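About Clunden

Small beauty things, sorted, packed and sent from one house
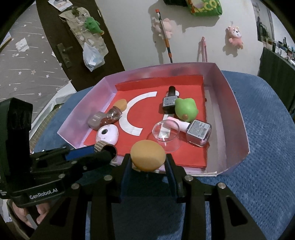
Clunden is a small company for gift trays. We collect makeup sponges, nail polish, little bottles, tubes and small toys, and we arrange them together in open cardboard trays lined with colored paper. A tray can be a birthday present, a thank-you for a bridesmaid, or a surprise for a daughter who passed her exams. We are 6 people, and most of us have another job as well.

How we started

The company was started by Noreen Breathnach and Valentin Oberholzer. Noreen had worked many years in the shop of a pharmacy, where she had to make the gift baskets before every holiday. She did not like these baskets. They were tall, wrapped in a lot of crackling film, and the half of them was filling material. When the customer opened it at home, there were three small things at the bottom and a mountain of shredded paper.

Her idea was a flat tray. In a flat tray everything lies beside each other and you see at once what you receive. Valentin, who is my husband's cousin and knows cardboard from his time at a printing house, cut the first ones on his dining table. The walls are low, so a bottle can look over them. The first customers were neighbors, then colleagues of neighbors, and then a hair salon which wanted trays for its regular clients.

I am Kirsty Tosh and I write the texts and answer the letters. English was not the language of my school, so please forgive me when a sentence is a little stiff.

What goes in a tray

Every tray has something soft, something for the nails or the skin, and something only for fun. The soft thing is mostly a sponge. We have the round ones and the teardrop ones, and customers have strong opinions about which is better. I prefer the teardrop, for the corner beside the nose. The thing for fun can be a squishy toy, and we have learned that grown women want it as much as the children do. Once we left it out of an order for an accounting office and they wrote to ask where it was.

We do not glue anything and we do not tie anything down. The person who gets the tray should be able to pick up a bottle, turn it around, read the label and put it back in another place. For the bottom we use plain paper, usually in a strong color. Sometimes we add a cutout shape in white paper, and Afonso Falcão draws these. He also cuts them, with small nail scissors, and does not want a machine for it.

How we arrange it

First the paper is laid and made smooth with the hand. Then come the heavy pieces, which are the glass bottles. Some can stand and some are better lying on the side. After them we put the light pieces in the places that are left. The last look is always from above, from the height where a person stands when she opens the parcel. If two things of the same color are next to each other, we move one of them.

This takes some 6 minutes for a tray when it goes well. In the weeks before Mother's Day it does not always go well.

What we send and where

Our standard tray is called Jevano and the larger one is called Tudose. Both names come from Valentin and he has never explained them to us. Last year we sent 1285 trays. The larger orders are collected by Bridex, a delivery firm with 2 vans, and Alasdair Rennie drives the smaller ones himself in the evening. For trays which go by post we close the top with a second card and fill the free space, so the bottles do not travel from one side to the other. Please tell us if something arrives broken. We send the piece again and we do not ask for the old one back.

If you have a wish

You can write to us which colors the person likes, and also what she does not use. Many people do not want perfume, and this is no problem. For a group of more than 90 trays we need four weeks. For one single tray we need three working days, and in May a little more.

We do not have a shop window, but you may visit us when you write before. There is coffee, and you can choose the pieces by yourself at the table.

With kind greetings from all of us,
Kirsty Tosh
for Clunden

Page last changed: May 2018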